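Last updated: 01/07/2022
Course handout, posted by the Sampaio evening class office

We use cookies to remember your settings. Accept / Manage

WEEK 5: TRAILER LIGHTS AND WIRING, WHAT GETS CHECKED

Rough notes, read before the Mareck yard visit. Bring the Jekent workbook, pages on plugs.

Lights first. Two tail, two brake, two turn signals, plate light. Side markers too. Test with the tow vehicle hooked up and engine running, not off a bench battery. One person in the cab, one behind.

Dim light = bad ground until you prove otherwise. Clean the ground screw to bare metal, bolt it to the frame, grease over. Don't rely on the hitch ball for ground, people do and the lights flicker on every bump.

Turn signal makes the brake light on the other side glow? Ground again, or wires crossed in the plug. Check the plug before you pull the loom apart.

Plugs: we use the Bradatari chart in class, so learn that one. Color codes vary on older trailers, previous owners used whatever wire they had. Trace it, dont guess.

Loom routing
- inside the frame rail where you can
- grommet at every hole
- clip it, no dangling loops near the axle
- leave slack at the coupler for full lock turns
- no twist-on house connectors. Crimp and heat shrink

Reflectors get missed a lot. Red at the back, amber toward the front. Cracked counts as missing on our check sheet.

Paperwork side (short, more in September): plate number on the trailer has to match the registration, and so does the VIN stamp. If the stamp is rusted over, clean it gently with a brush. No grinder!! A ground-off number is a whole seperate problem.

Homework: draw the full circuit for a small utility trailer, label each wire, mark every ground. 19 points, 5 of them for neatness. Hand in at the start of class.

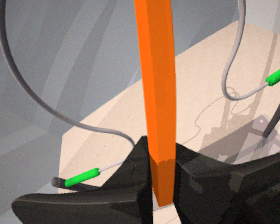 Simulated view: orange bar held in a dark gray gripper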